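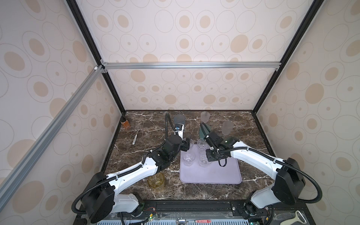

Ticket 3587
Site: Prilludmont, beverage counter
Opened: 23 September 2026
Category: Serviceware, cleanliness
Status: Open

The site reports dark specks inside clear plastic cups set out on the serving tray. The cups are the faceted type supplied by Torelex, carton of 900.

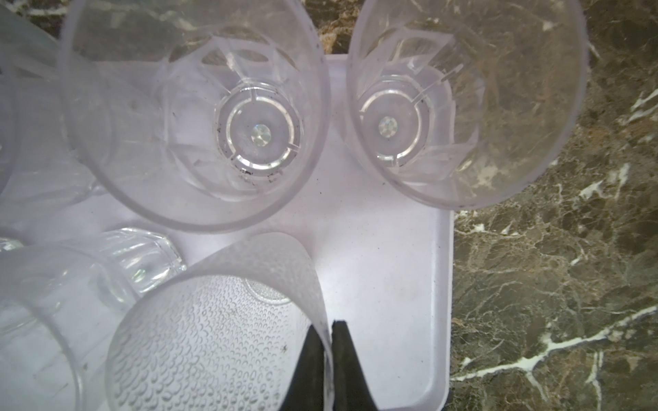
Residue is concentrated at the inner base, along the molded rings. Source not established. The tray surface also carries fine dust.

Action: Withdraw the cups on the tray. Wipe the tray and marble top. Inspect the opened carton before further use.

Pida Facilities Support, Extension 438 | Back to top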